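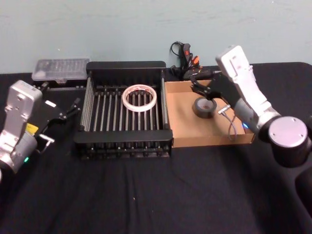
Sarnard adopts new electrical inspection schedule for rented workrooms

The Sarnard building department has adopted a revised inspection schedule for electrical installations in rented workrooms, a category that covers small laboratories, repair shops, studios and light assembly rooms of a kind now common in the Shemweta district. The schedule was published on 18th November and takes effect in January.

Under the old rules, a rented workroom was inspected when the building changed hands or when a permit was pulled for new wiring. Rooms that passed from tenant to tenant without either event could go without a visit for the life of the lease, and in many cases much longer. The department's register lists 1,119 rented workrooms in the city. Of these, 424 have no inspection on record after the original certificate of occupancy.

The new schedule ties inspections to the panel serving the room. Any room fed from a shared panel will be inspected at each change of tenant. A room with its own panel will be inspected at every second change of tenant, unless the incoming tenant declares equipment that draws continuous load, in which case the shared-panel rule applies. The department defines continuous load as any load expected to run at its maximum current for three hours or more, the definition already used elsewhere in the city code.

What inspectors will check

Each visit will cover the panel, the branch circuits, the receptacles and the grounding conductor. Inspectors will compare the breaker ratings with the conductor sizes and will look for terminals showing discoloration. Receptacles within reach of a sink must have ground-fault protection. Panel directories must be legible and must match the circuits as found. According to the notice, an inaccurate directory was the most common fault in the department's trial visits, ahead of missing knockout covers and loose receptacles.

The trial was carried out in the Fatance Building, a former textile warehouse divided into 77 units. Inspectors found faults in most of the units they entered. The majority were classed as minor and were corrected by the building's own electrician. In nine units the department ordered a circuit to be taken out of service until repairs were made. All nine had been subdivided at some point with partition walls, and the added receptacles had been fed from an existing lighting circuit.

Extension cords are treated separately. A cord may be used to power portable equipment, but it may not pass through a wall, a ceiling or a closed door, and it may not be stapled or otherwise fixed to a surface. Power strips must be plugged directly into a receptacle. The previous rules said the same, but they left enforcement to the fire marshal. Electrical inspectors will now be able to record a violation during a scheduled visit.

Fees and responsibility

The inspection fee will be charged to the building owner, who may recover it from the tenant only if the lease says so. Correction of fixed wiring is the owner's responsibility. Correction of cords, strips and tenant-supplied equipment is the tenant's. Where a tenant has installed fixed wiring without a permit, the department will address the notice to both parties and leave them to settle the cost between themselves.

Owners must notify the department of a change of tenant before the new tenant takes possession. Notice can be given on the existing rental registration form, which has been extended with fields for panel location, panel rating and declared continuous loads. Forms submitted on the old version will be accepted until the schedule takes effect.

Zosari, a property management company with several buildings in Shemweta, asked during the comment period for an exemption covering rooms rewired under permit in the recent past. The department declined to grant a general exemption but added a clause allowing an inspector to accept the final permit inspection in place of the first scheduled visit, provided that no circuits have been added or altered – the owner must state this in writing. Zosari also asked for combined visits in multi-unit buildings. That request was accepted, and an owner may now book all units served by one panel for a single visit at a reduced fee.

Home workshops, temporary construction rooms and rooms in schools are outside the schedule. Rooms used for plating, paint spraying or the storage of flammable liquids remain under the hazardous locations rules and will continue to be inspected yearly.

The full text of the schedule, the fee table and the revised form are available from the department's permit counter.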